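The Green Room

Severyn Nechyporuk had checked umbrella handles at Rasport for 20 years when the firm bought the Femico system. It was a rehearsal house, they explained to him, made only inside the computer. The robot practised there at night, and in the morning a man must look at what it did and write yes or no.

So he no longer stood at the long table. He sat, with tea, and he pressed the key for the next picture.
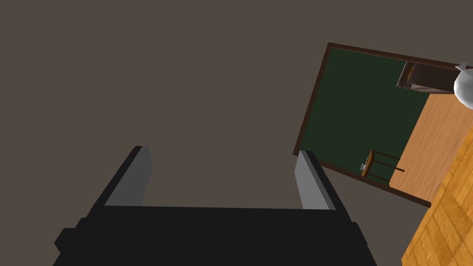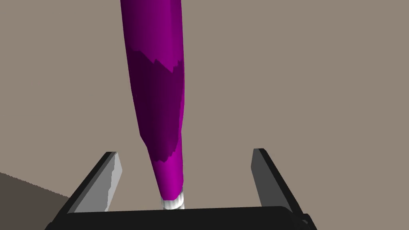
His wife asked him in the evening what kind of work it was now. He said it was like reading somebody's diary in a language with no words. In one view there was a doorway, and through it a green wall and a little chair, all leaning to one side, and he had looked at that chair longer than he should. At the long table there had been six chairs — Ackah's was next to his, with the cushion. Ackah had gone to the Cudton warehouse in August.

"And did you write yes or no?" she asked.

"I wrote that I need the next picture."

She gave him his soup. On Monday the supervisor sent a message that each answer must take two seconds, and that remarks were not required. Severyn read it, moved his tea away from the keys, and opened the house again.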